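The Felberg Job

I started at Prallorberg the winter my mum moved in with us, and I took nights because nights paid better and because the returns hall was quiet then. You stood at a bench, somebody's unwanted parcel came down the chute, you opened it and you decided. Shelf, mend, charity, skip. That was the whole job, and I was good at it. I could tell a worn shoe from a tried-on shoe with my eyes shut (it's the smell, don't ask).

There were 26 of us on the night rota in those days. We had a kettle we weren't meant to have and a radio that only got one station, and at half past three we'd all sit on the edge of the loading bay and eat whatever Araceli had brought in. She made a sort of potato thing. I still dream about it.

Then in February they called us all up to the canteen, which was a bad sign already, as the canteen was shut at night and they'd opened it specially. Zinchenko stood by the salad bar with his hands behind his back. He was the site manager, a big soft-spoken man, and I'd never seen him later than six in the evening. He said Lomivach had bought in a sorting system and we'd be the first hall to have it. He said 'cobots' twice and then 'arms', and after that he just said 'them'.

Somebody asked how many jobs. He said no jobs, different jobs. Well, we'd all heard that before.

What happened was that they did Bench 2 first, to see. They took the stool away and bolted an arm down in its place. It went very slowly to begin with and we all found excuses to walk past. It picked up a sock. It put down the sock. Araceli clapped, and I don't think she was being sarcastic, or not completely.

By Easter it did 98 parcels while I did my 40-odd. I know this because they put a screen up. They didn't have to put a screen up! That was the thing that got people, much more than the arm itself. Schumacher, who'd been there longest, hung his coat over it every night and every night a supervisor took the coat down again, and neither of them ever said a word to the other.

People went in ones and twos. Some took the money and some got day work at the other place out by the ring road. I stayed, partly because of Mum and partly because they offered me what everyone ended up calling the Felberg job, after the little office it was done in. There was carpet. There was a chair that went up and down. And there were the mixed lots.

Mixed lots were what the arms couldn't manage on their own. Clothes they could do, and boxes, and books. But a mixed lot was when some family had cleared out a house and sent the whole lot back to be resold, and nothing in it went with anything else. So before an arm was let loose on one in the hall, they'd build it a practice go on the computer, with the same sort of jumble in it, and I sat in my up-and-down chair and watched it try. If it did something daft I pressed the grey key and typed in why. If it did all right I pressed the green one. That was it. Eight hours.

I won't pretend I didn't get fond of it. You start giving the things on the counter histories, the way you did with real parcels. I'd think, somebody's kid had that. Somebody got that for a leaving present and never liked it.
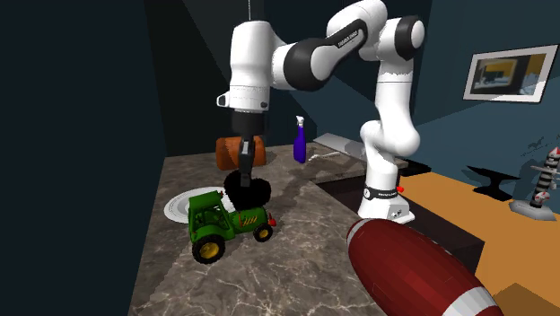
Araceli wanted to know what I typed in all night, when I rang her on my break, and whether I was teaching it or it was teaching me. She was on days at a bakery by then, so I was ringing her just as she got up and she was never very gentle at that hour.

I told her about the tractor one. It was a practice go I had on my screen over and over that spring, a green toy tractor with yellow wheels, and a football, and a spray bottle, and an anvil of all things, and right up against the tractor a black lumpy something that I never did work out. Every time the gripper came down over the black thing I'd sit forward in my chair. I wanted it to go for the tractor. I'd have gone for the tractor.

'So what did you type?' she said.

I'd typed: wrong one first. Which, she pointed out, wasn't a reason.

And she was right, and it bothered me all the way home on the bus. I knew why I'd have picked the tractor. It's what you'd want out of the way and safe, if you'd ever had a child come looking for theirs. But you try putting that in a box that takes 300 letters. I had a go the next night. I wrote that toys come first as they get trodden on. I wrote that a cab like that snaps if you lean on it. I wrote that you do the thing somebody might be sorry about and then you do the rest.

Nothing came back. Nothing ever came back, you typed into it and it went off to wherever Lomivach kept such things, and the next practice go came up with the wall and the counter and the arm standing ready.

Zinchenko came down on the Friday. It was gone two in the morning and he had his coat on over what I'm fairly sure was a pyjama top. He'd printed my notes out, all of them, a proper wodge, and he sat on the radiator as there was only the one chair.

'They've asked who writes these,' he said.

I thought, here we go.

'They'd like them longer.' He looked at the top sheet for a bit. 'My brother had one like this. Green. He left it on the stairs and my father went down on it and broke his wrist.' He turned the page over to see if there was anything on the back. 'You could put that in. About stairs.'

So I put in about stairs. He stayed while I did it, and after that he asked if there was anywhere to get a cup of tea, and I had to decide whether to tell the site manager about the kettle.

I told him. It was behind the fuse cupboard, where it always had been, though there was no one much left to use it. We had to walk right through the hall to get there, past Bench 2 and all the others, every arm going and the lights turned down low to save money. Schumacher's old coat was still on the hook by the screen. Zinchenko stopped, had a look round, and hung it over the numbers himself.

Then he asked me where we kept the sugar.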